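13 Oct 2024

I finished the second series of *Gastitz* last night, with the subtitles set to the original language for the last three episodes. It was a test of the subtitles more than of my listening. The drama is fine. The text at the bottom of the screen is the part I want to write about.

Clilport carries the show with two English tracks. One is labelled "English" and the other "English (SDH)". In the first series these were plainly made by different people. The standard track was cut tight, two lines at most, and dropped most of the filler. The SDH track kept the filler, added door noises and speaker names, and ran long. In the second series the standard track is the SDH track with the brackets taken out, and the timing has not been changed to suit. Where a bracketed sound used to sit, there is now a gap, and the next line still arrives late.

It shows most in the courtroom scenes of episode 7. Two characters talk over each other, the SDH version marks who is speaking, and the stripped version gives you two unlabelled lines with no dash between them. I had to go back twice to work out who had confessed.

The other problem is reading speed. I copied out one long exchange by hand and timed it. The worst line stayed up for a little over a second and held 27 characters, which is hard going if you also want to look at the actors. The first series never did this to me.

*Holanda*, on the same service, is handled better. It moves between three languages, and the subtitles put the second and third in italics. The rule is explained nowhere, but it is applied the same way in all 8 episodes, so you learn it within ten minutes. My only complaint is that songs are in italics too.
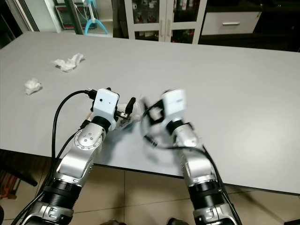
Then there is *Brativine*, which has a dub as well. I tried it for one episode. The dub script and the subtitle script were clearly written apart — a debt of 4000 in the subtitles becomes "a few thousand" in the speech, and the aunt is a cousin. Watching with both switched on is tiring, and I would suggest picking one.

I have written to Clilport about the *Gastitz* timing. The form has no category for subtitles, so it went in under "playback". The third series is due in April.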